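28 December 2022

Glass table, tidying layout, continued from the September notes.

White tray stays on the left side of the top. Scrap is brown paper, crumpled by hand, one piece at a time, from the 70 sheet pack Sobia Janjua labelled Kaditon. Flattened pieces slide on glass and are no use to us. Wipe the top between runs; fingerprints show badly under the overhead lights.

Glare off the tray floor is still a nuisance. Graziella Melis suggests a matte grey liner. 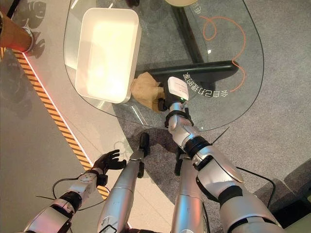 Liner to be cut 2 mm undersize so it lifts out for cleaning. Try 3 colours before ordering. Base bolts not yet checked.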